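Cirkstead Flower Workers' Association

FOR RELEASE 13th August

Bench staff at Edon ask for answers before robot arms move onto the packing floor

CIRKSTEAD – The association that represents flower workers at the Edon packing house said this morning that it will not endorse the company's plan to put robot arms on the bouquet benches until management publishes its trial results and agrees in writing what happens to the people who do the work now.

Edon employs 137 people at its Cirkstead site. Of those, 50 work at the benches, where cut stems are sorted, stripped, matched and put up in vases or sleeves for shops, hotels and event customers. Under a plan given to staff this month, 11 of the bench positions would be "reassigned to supervised automation." The notice runs to two pages. It does not say what a person reassigned to supervised automation would do all day, what they would be paid, or who would be supervising whom.

"We have read it several times and passed it around, and people come back with different ideas of what it means," said Tineke Verhoeven, who chairs the association and has worked at the benches for most of her adult life. "Some of my colleagues think they will be trained on the machines. Some think they will be let go by winter. When a notice can be read both ways, I assume it was written to be read both ways."

The equipment comes from Mwakyusa, a supplier that has been developing a two-armed flower handling station under the product name Ludov. Association members were invited to watch the station at the supplier's workshop and to ask questions of its engineers. The association thanks Mwakyusa for the visit, which was open and friendly, and for giving permission to publish a photograph.

What members saw was a pair of arms working over a small square surface with a few tulips and some filled vases. They did not see a shift. A bench at Edon in the week before a holiday has wet buckets underneath it, leaves underfoot, stems arriving bent or stuck together, and an order sheet that changes while you are halfway down it. The association asked whether the station had been run under those conditions. The answer was that it had not, and that such a test was "on the roadmap."

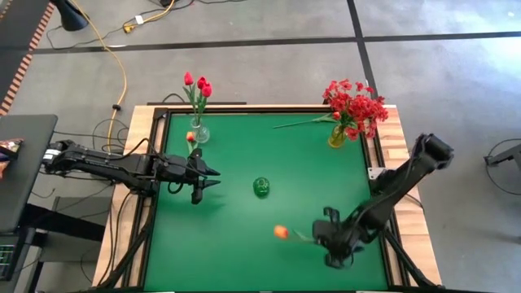 The Ludov station in the supplier's workshop, with loose tulips on the green work surface and vases of tulips and red carnation-like flowers along the far side. Photo courtesy of Mwakyusa.

The association does not claim that the machine cannot work. Engineers at the workshop were frank that soft stems are hard to hold, that flowers differ from one another more than boxes or bottles do, and that they are still learning how firmly to grip. Members found this more convincing than anything in the company's notice. It also left them wondering how a reduction of 11 positions could be planned around equipment whose makers are still at that stage.

Edon's notice says the station will "remove repetitive strain from the bench role." Strain is a real problem. Members have sore wrists, stiff thumbs and bad shoulders, and many of them have asked for years for adjustable benches, a second rest break on long shifts and sharper clippers issued on a regular schedule. Those requests were turned down on grounds of cost. The association would like to know why money was not available for clippers and is available for robots.

There is also the question of which strain would go. If the arms take the easy stems and people are left with the broken, tangled and awkward ones, the work that remains may be harder on the hands than the work there is now. Nothing in the notice deals with this. The association has asked for an independent assessment of the bench job as it would look after the change, carried out before any station is installed and shared with the people who hold the job.

Stella Rotich, a bench lead who trains new hires at Edon, took part in the workshop visit and wrote up the notes for members.

"I went in wanting to be fair to it," Rotich said. "I'd be glad of help with lifting, and with the cold store, and with cleaning down at the end of the night. Those are the jobs that wear people out. Putting the flowers together is the part most of us like. I asked why they started with that part and I got a long answer about what makes a good technical problem. I'm sure it is a good technical problem. I don't see why it should be mine."

Rotich also raised the matter of training. New bench workers at Edon learn by standing next to someone experienced, starting with simple bunches and moving on to mixed bouquets. If the simple bunches go to the machines, she said, it is unclear where a beginner would start. The company has said it will "review onboarding pathways in due course."

A further concern is recording. The association understands that stations of this type may be improved by watching skilled people do the same task, and that Edon has discussed having bench workers demonstrate their methods for the purpose. No worker should be recorded for this without clear consent, extra pay and the right to refuse with no mark against them. People should also be told what becomes of the recordings if they leave the company. Management has called the question premature. Members would prefer to have it settled while it is premature than after the cameras are up.

The notice makes much of output. It promises "a step change in consistency" and gives no figures for the present rate, the expected rate, the number of damaged stems, or the hours a station spends stopped while someone sorts out a dropped flower. Bench workers are measured on every one of those points, and the results are posted by the time clock. The association asks that Ludov be measured the same way, on the same wall.

Customers have an interest too. Edon's brochures describe its bouquets as "made by hand in Cirkstead." The company has not told staff whether that wording would stay.

The association is asking Edon for the following before any station is moved onto the packing floor:

Publication to all staff of the full trial results, including failures and stoppages.

A written guarantee that no bench worker will lose their job, hours or grade because of the stations for the length of the current agreement.

A job description and pay rate for each of the 11 reassigned positions, agreed with the people affected.

An independent assessment of strain and safety, covering the work left for people as well as the work given to machines.

A rule on recording, with consent and payment set out in plain words.

A trial on a working bench during a busy period, with bench staff able to stop it if they judge it unsafe.

Edon has replied that it "values the contribution of its people" and that a meeting can be arranged once the installation schedule is final. The association has written back to say that a meeting held after the schedule is final would be an announcement, and has asked for an earlier date.

"We are told again and again that we have nothing to worry about," Verhoeven said. "Fine. Then it should be easy to write down. A guarantee costs the company nothing if it was never going to cut anyone. I have been waiting for somebody in the front office to explain to me what is wrong with that reasoning, and so far they have sent me a brochure."

Members will meet at the end of August to hear any reply from management and to decide what to do next. The association has made no decision on a ballot and does not expect to take one before that meeting. Bench staff who were unable to attend the briefing can get a copy of Stella Rotich's workshop notes from any shift representative. Workers from the cold store and the loading dock are welcome at the August meeting, including those who are not members, as the company's notice mentions "later phases" without saying which departments they involve.

About the association

The Cirkstead Flower Workers' Association represents bench, cold store and dock staff at the Edon packing house. It is funded by its members and takes no money from growers or equipment suppliers.

Media requests

Interviews with Tineke Verhoeven and Stella Rotich can be arranged through the association's office in Cirkstead. Reporters wishing to visit the packing floor must apply to Edon directly. The association cannot grant access to company premises. Requests to see the Ludov station should be sent to Mwakyusa.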